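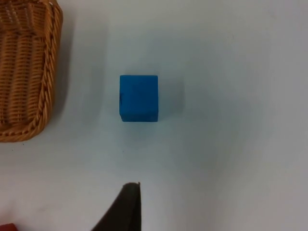 8/13/18: wrist view, grasp offset

Most of the day went on the perception side of Cisex. The blob finder was returning a centroid for the blue cube that sat low in the wrist view. It was merging the top face with the strip of darker front face under it, so the planned grasp came out shifted toward the gripper. Split the mask on brightness and kept the top face only. The small black mark on the left side of that face leaves a hole in the mask. Filled it with a close operation, kernel 21.

The shadow to the right of the cube is soft and stays under threshold. The basket shadow is worse. I raised the saturation floor and left it there.

Ran the new mask over the 3,818 stored wrist views from June. 247 still fail, nearly all with the finger over part of the cube. Serpil Çetinkaya thinks we should mask the finger from the joint state. She is probably right, but the Prudar driver stamps joint messages late and I don't want to build on that yet.

Planner next. Basket rim is now a collision box with rounded corners, and the approach is straight down for the last stretch. Planning timeout set to 200 ms. Place targets inside the basket are still hard-coded, left and right half.
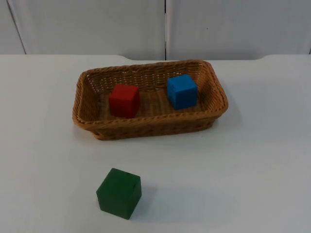
Side camera: red and blue in the basket, green on the table.

The side camera needs its own colour table. Green reads very dark on the front faces and the Nasrallah defaults call it black. Started a new table, top faces first.

To do: timestamps, finger mask, push the config to the Zistumville branch.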